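Unit 4: Planning a Multi-Stop Trip
Travel and Tourism Basics, Kimutai Owino

Last unit covered the single-base trip, where the traveler sleeps in one place and takes day trips out of it. This unit is about moving the base. 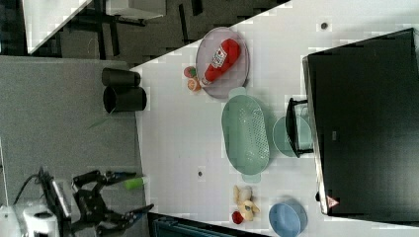
The first decision is how many stops. Students usually put in too many. A stop of one night gives the visitor an evening and a breakfast, and the rest of the day goes to packing, transport and finding the next hotel. For the assignment, use two nights as the minimum unless the stop is only there to break up a long drive.

Terms to know

Open-jaw: arrive in one town, leave from another.
Loop: start and finish in the same town without repeating a road.
Out and back: same road both ways. Cheapest to plan, dullest to travel.
Dead leg: a stretch with nothing booked and nothing to see.

Worked case: Serberg to Pukthorpe

A couple has nine nights in May. They land at Serberg and want to see the coast at Pukthorpe and the old mill town of Dalgleish. Serberg to Dalgleish is 128 km, mostly on a slow valley road. Dalgleish to Pukthorpe is 40 km. The return from Pukthorpe to Serberg is around 100 km on the main highway.

This makes a loop. Run it with Dalgleish first, so the slow road comes early in the trip and the easy one on the day of the flight. Three nights in Dalgleish, four in Pukthorpe, two in Serberg. Many students put all the Serberg nights at the start. Split them one and one — a late arrival needs a bed, and so does an early departure.

Jultberg is 13 km off the valley road. It has a good Saturday market and very little else. Treat it as a lunch stop.

Costs that get left out

One-way car rental fees (these don't apply to a loop).
Parking at town hotels.
Luggage storage between checkout and departure.
Laundry, on anything over a week.

For next class

Redo the Serberg case for a family with two small children and no car. The bus leaves Serberg at 9:15 a.m. and doesn't stop at Jultberg. Hand in one page with the nights listed by town, and a second page with the budget. Read chapter 6 before you start the budget.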